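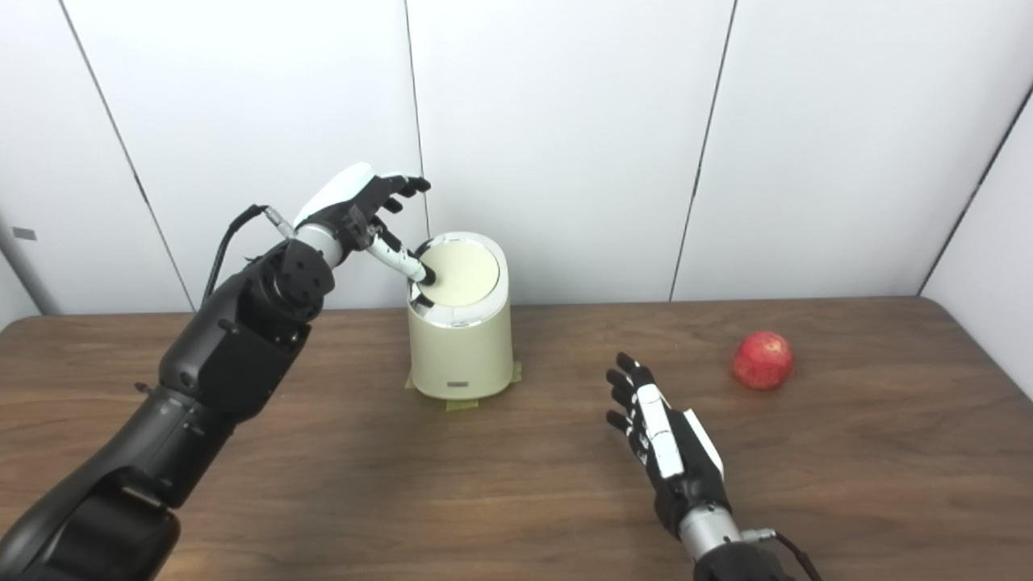 What Happens to Old Songs When a Band Says Goodbye
A project report by Jocelyn Ross
Popular Music and Audiences, second-year module
Handed in Mar 15, 2026

Why I chose this subject

I have been listening to Skakix since I was at school, when my older cousin left one of their CDs in our car and my mum refused to have it taken out of the player for an entire summer. So when the band announced last June that they were splitting up, I was sad in the ordinary way a fan is sad, and then I did what I suspect a lot of people did, and went straight home and played everything they ever made from start to finish. It was somewhere in the middle of their second album, Endetix, that I began to wonder how many other people were sitting in their kitchens doing the same thing, and whether you could see it in the numbers.

Most of what gets written about jumps in streaming is to do with very big names, and quite often with an artist who has died. I wanted to look at something smaller and gentler. Nobody in Skakix had come to any harm, they had simply had enough of touring in a van, and they told everyone so in a short and rather sweet message on their page. My question was this: does a band of that size get a burst of listening when it breaks up, which songs does it go to, and does it last?

How I went about it

The band used a streaming service called Pornis for nearly all of their music, and Pornis shows weekly play counts on each artist's public page. I had been keeping a note of these for an earlier essay (which I never finished, but I am very glad now that I started it), so I already had the week before the announcement written down. I carried on through the summer, copying the figures into a spreadsheet every Monday morning before my shift.

I also wanted to hear from listeners themselves. I put up a short questionnaire in the fans' group and left a stack of paper copies on the bar at Oláh, the venue where the band played their farewell show. I got 30 replies that I could use. A few more came back with nothing but a drawing on them, and I have kept those for my own pleasure.

The questions were deliberately simple. I asked people how they had heard the news, what they played first, whether they had been listening to the band much in the months before, and whether they were still playing them now. There was a space at the bottom for anything else, and that space turned out to be where nearly all the good material was. 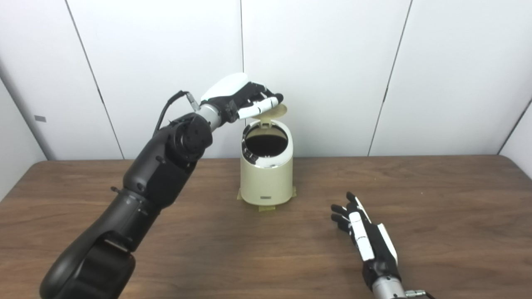 What the play counts showed

In the week before the announcement, all of the band's songs together had 900 plays on Pornis. In the week that followed it they had 3,596, a little under four times as many. For a famous artist that would be a quiet afternoon, but for a group who used to sell their own T-shirts off a folding table it is a great deal, and I remember checking the page again in case I had copied it down wrongly.

The rise was not shared out evenly. I had expected everyone to go for the single that used to get played on local radio, and that song did go up, but the largest share went to the closing track on Endetix, a slow one with hardly any drums which the band had stopped playing live years ago. Several people who filled in my questionnaire named it without being prompted. One wrote that it "always sounded like the end of something", and another said they had forgotten it existed until a friend sent it to them with no message attached.

After 2 weeks the figures had started to come down. They rose again for the farewell show at Oláh, though not as high, and from there they drifted back towards where they had been. They did settle a bit above the old level, and I would love to be able to say why, but my notes stop at the end of the summer and I don't think I can claim very much from that last part.

What listeners told me

Reading the questionnaires was easily the nicest part of the whole project – I did it on the floor of my room with a pot of tea, and it took far longer than it should have. The majority had not been listening to the band regularly before the news. They described themselves as people who used to listen, or who had always meant to go and see them again. Quite a few sounded guilty about it. "I think I was playing the songs to say sorry," one person wrote, and I have thought about that sentence a lot.

There was also a smaller group who had never heard of Skakix at all until somebody posted about the split. I had not planned for them, and my questions did not really fit, as I was asking them about memories they didn't have. If I did this again I would write a separate sheet for newcomers.
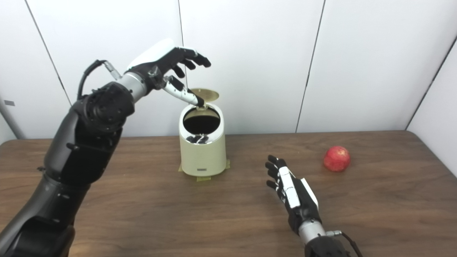 The thumb touching the raised edge of the bin's lid.

Problems and things I would change

Play counts do not tell you who is listening. A single devoted fan leaving an album on overnight looks exactly the same as a whole street of people trying a song once, and I have no way of telling them apart. Pornis does not explain how long a song has to run before it counts as a play either, and the email I sent to ask is still unanswered.

My questionnaire had its own weak spot, in that people who go to a farewell show and stop at the bar to fill in a form are bound to care more than most. I should have tried to reach the ones who stayed at home. I would also have liked a second band to set beside this one, ideally one that had carried on, so that I could see how much plays wander up and down in a normal summer.

Thanks

I am grateful to the bar staff at Oláh for looking after my paper copies and for finding me a pen that worked, to everybody in the fans' group who answered so kindly, and to my cousin, who would like it noted that the CD was hers and that she still wants it back.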